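Home About Day Trips Crafts Archive Contact

So I finally went to the open day at Fostley! I have been meaning to go to one of these since I first saw the flyer taped up at the library (it has been there so long the corner had gone brown), and this July I had a free Thursday and no excuses left. Well, one excuse. It was hot and I wanted to lie down. But I went.

If you don't know Fostley, it's the old industrial park out past the reservoir, the one with the garden center at the front. Most of the units are what you'd expect, tile people and a place that does truck upholstery, but toward the back there's a robotics outfit called Meesuk, and twice a year they open the doors and let regular people wander in. It's free. You do have to sign up first, and I got the sense they'd been surprised by how many of us did. My name sticker was number 681, which I'm choosing to believe was not the number of visitors that day, or I'd like to know where they all parked.

Parking, by the way: use the garden center lot. I drove around the back for ages looking for a spot and ended up next to a skip, and then walked 35 minutes' worth of regret in the wrong sandals because I went around the building the wrong way and got stuck behind a chain fence. There is a sign for the entrance, but it faces the other direction.

Anyway, robots.

I'd pictured big orange arms building cars. They do have one arm, in the first room, and it did a little show on the hour where it sorted wooden blocks into trays. My favorite part was the pause it took before each block, like my grandmother picking a chocolate. It dropped one and all the kids cheered. They also had a rolling thing named Flornia that follows you down a hallway carrying a tote bag, and I followed it instead of the other way around and we both ended up facing a wall for a while.

The part I can't stop thinking about, though, was the housework. They call the project Sison and it is all about soft stuff: cushions, blankets, laundry, toys, everything that ends up on my living room floor by Friday. The guide told us that blocks are easy in comparison, because a block is the same block every time you look at it. A cushion is a different shape the minute you pick it up. I have never had a conversation about cushions that interested me so much, and I own a lot of cushions.

The way they teach it is the bit I didn't expect. A person does the chore first, holding a gripper in each hand, so you're tidying up with 2 big pinchers where your fingers would normally be. The cameras record what the grippers see and how they move, and later on that goes into training the robot. Over and over and over. The guide said the goal for this one set of chores was 800 recordings, and I thought about how I feel after putting away one basket of towels.

We asked a ton of questions. A man behind me wanted to know if people get bored doing it, and the guide laughed and said they switch chores a lot and argue about the radio. Somebody else asked why they don't simply write down instructions for the robot, you know, pick up cushion, put on couch. She asked him to explain out loud how he picks up a pillow, step by step, without using his hands. He got as far as "well, you grab it" and then sort of trailed off. I tried it in the car on the way home and I wasn't any better. Which part do you grab? How hard? What if it starts sliding? I've been doing it my whole life and I have no idea.

They had practice grippers out on a table for visitors too, and OF COURSE I got in line. You squeeze and the fingers close. It feels a bit like kitchen tongs, only you've got to stop trusting your fingertips and just watch. I managed a washcloth. I did not manage the sock. A girl who looked maybe eight went after me and folded a T-shirt in one go, so that was humbling.

I came home with a tote bag, a sticker and a strong urge to tidy, which lasted until dinner. Snacks were good too, lemon bars and those little pretzels. Bring a sweater if you go to the next one, the first room was freezing!

Two from the cushion work:
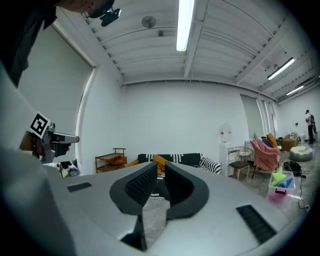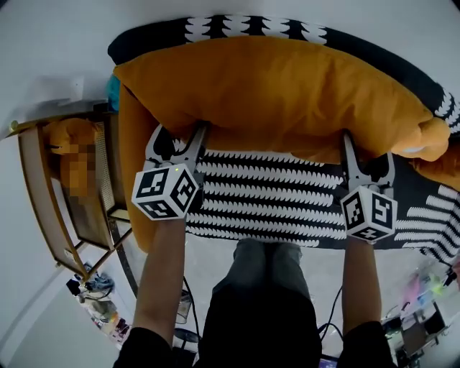
What do the recordings get used for once the chores are done?

They go into training the robot's software. It learns from lots of slightly different tries at the same chore, so that when it meets a cushion or a blanket it hasn't handled before, it has something to go on. The guide told us the messy tries can be useful too, as long as the person recovers and finishes the job.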